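Clustus公司的售后办公室在厂区东侧二楼，走廊里堆着还没拆箱的退件。负责索赔审核的莱努察·迪努（Lenuța Dinu）在这里工作了九年，之前在一家车身零件经销商做库管。

Clustus生产商用车的制动阀和空气干燥器，客户大多是区域性的整车组装厂。去年公司收到637件保修索赔，其中474件获得赔付，104件被拒，其余的在采访时仍未结案。

“拒赔的那些，多数不是产品没有问题，”迪努说，“是单据对不上。维修站写的里程和上次保养记录差得太远，我们没办法认。”

她认为最大的变化出在保修期上。从8月起，Clustus把空气干燥器的保修期从18个月延长到24个月，起因是竞争对手Tellier先改了条款。销售部门赞成，财务部门拖了两个季度才签字。

“准备金要重新算。以前每卖一件提多少钱，大家心里有数，现在后面六个月的故障率没有历史数据，只能先按旧型号推。”

负责供应商追偿的格里戈雷·尼斯托尔（Grigore Nistor）中途加入了谈话。他说，赔给客户的钱里，有一部分可以向上游要回来，但过程很慢。密封圈供应商Pană接受了去年的大部分追偿，另一家铸件厂至今只回过两封邮件。

“合同里写了责任比例，可是没写谁出检测费，”尼斯托尔说，“一件阀门本身不贵，送外面做一次断面分析，费用比阀门高。”

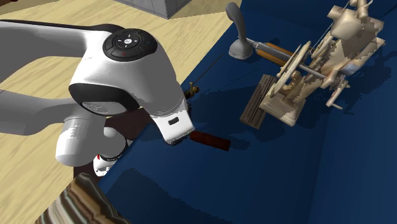 设备保修是另一本账。Clustus作为买方，也要向机床和自动化设备的厂家提出索赔，这部分由尼斯托尔兼管。他说，报修时最常见的麻烦是说不清坏的是哪个部件。以白色机械臂为例，腕部上面有一块圆形的黑色按键盘，中间一个小按钮，周围四个弧形键，报修单上如果只写“按键失灵”，对方一定会打电话回来问是哪一个。他现在要求车间在单子上写明位置，再附上序列号。

迪努对客户提的要求也差不多。她给维修站发过一份两页的填写说明，第一页讲怎样记录故障现象，第二页是退件包装。有些维修站照做了，有些还是把零件装进塑料袋直接寄来，里面没有标签。

谈到明年的预算，两人都不愿给出数字。迪努只说，她申请再招一名审核员，还没有得到答复。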